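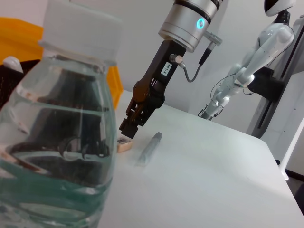
A large clear plastic water bottle with a white cap.

**Bottled water in Workdale** covers the sale, delivery and reuse of drinking water bottles in the town of Workdale and the villages up the valley. Mostly large-format bottles. Small ones came later and never sold as well outside the rail station.

## History

Before the bottling trade, households drew from the spring at Gilten, 3 miles north. Water there is hard. Leaves a white crust in kettles, and older residents still call any limescale "gilten". The first bottler, Khổng, was a family grocery that filled glass jugs in the back yard and sold them off a handcart. Switched to plastic after a bad winter of breakages.

Taletti opened the second plant on the river side of town. Price war followed, two summers long. Khổng kept the hill routes, Taletti took the shops and the school contract. The split has held more or less ever since.

## Supply

Both firms use the same aquifer, through separate wells. The Khổng well is 264 feet deep. Taletti's is shallower and is shut down most years in August, when the level drops; during the shutdown the firm buys from its rival and relabels. This was a sore point locally untill the labels were changed to say so.

Water is filtered, treated with UV light and filled the same day. No minerals added.

## Delivery

Trucks leave at 5 a.m. Hill routes first, then the town. At last count 910 households had standing orders, plus offices and the clinic. Customers leave empties on the step with a paper tag for the number wanted. Missing tag means same as last time.

## Deposits and reuse

Deposit is 2 dollars on the large refillable size. Single-use bottles carry none and go out with ordinary recycling. Refillables are washed, checked for cracks and smell, then filled again. Cloudy ones are pulled.

Local historian Thư Hoàng has argued that the deposit predates plastic and began with the glass jugs, pointing to a shop ledger with jug returns marked in the margin. The ledger has no year on it. Khổng family accounts dont agree with each other on this.

## See also

- Gilten spring
- Hard water
- Container deposit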